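学生プロジェクト「机まわり整理ロボット」の取り組みについて

クインテラ工科学院のロボット制御クラブでは、ロボットを用いた配線整理の学生プロジェクトを6月から進めている。家庭や事務所の机で日常的に生じるケーブルの絡まりを題材とし、把持と経路計画の基礎を実機で学ぶことを目的とする。参加学生は47名で、指導はガンガダラン・テヴァル講師が担当している。

課題には、学内の木製の机をそのまま使用する。専用の実験台を設けない方針は、昨年度の活動報告会で学生側から出された要望に基づくものである。最初の課題は、天板の配線孔付近にあるケーブルへの接近動作であり、細い線と太い線が重なる状態で、目的の一本を見分けることが求められる。

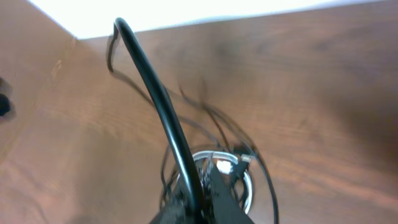

配線孔の上に位置するグリッパーと、弧を描く黒い太いケーブル

続く課題では、机上に広がったケーブルの中から指定された端子を扱う。学生は班ごとに動作手順書を作成し、端子の向き、把持位置、移動経路を事前に申告したうえで操作に臨む。手順書の書式は、ダルヴァ・ファグンデス助手が今年度の活動に合わせて改訂した。
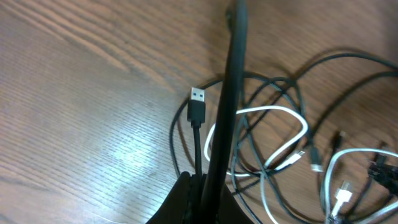

グリッパーのそばで上を向く黒いUSB端子。右側には黒いケーブルの束と白いケーブルが見える

各班の操作記録は共通の形式で保存され、これまでの累計はほぼ1,000件に達した。このうち79件については、学生が自ら失敗要因を分類し、注釈を付した。分類項目には、隣接する線の巻き込み、把持位置のずれ、認識対象の取り違えなどが含まれる。分類結果は次年度の教材に反映される予定である。

記録の整理を担当するアパレシダ・ヴィエイラさんは、「同じ課題でも班によって手順の書き方が大きく異なり、読み比べること自体が勉強になった。線の呼び方を統一するまでに時間を要した」と述べている。

クラブでは今後、ケーブル以外の日用品が置かれた場面にも対象を広げる。かばんのように形の変わりやすい物が配線と隣り合う机上では、持ち手とケーブルの識別が新たな検討事項となる。この課題の設計は、クレイトン・ゲーハさんの班が中心となって進めている。

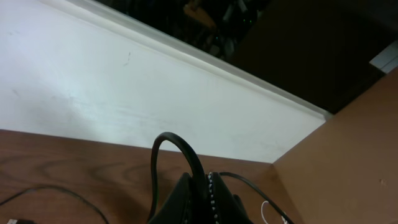
成果発表会について

本プロジェクトの成果発表会は、学院本館1階の多目的室において午後2時より開催する。発表は10班が行い、各班の持ち時間には質疑応答を含む。講評は、学外からフレッチャー・ラウザー氏を招いて実施する。

聴講は学内外を問わず無料とし、事前の申し込みを必要とする。希望者は、学院事務室の窓口に備え付けの申込用紙に氏名および所属を記入のうえ、提出されたい。会場での撮影を希望する場合は、申込時に併せて届け出ること。

なお、各班の手順書は発表会当日に会場で閲覧できる。複写物の配布は行わない。

（ロボット制御クラブ事務局）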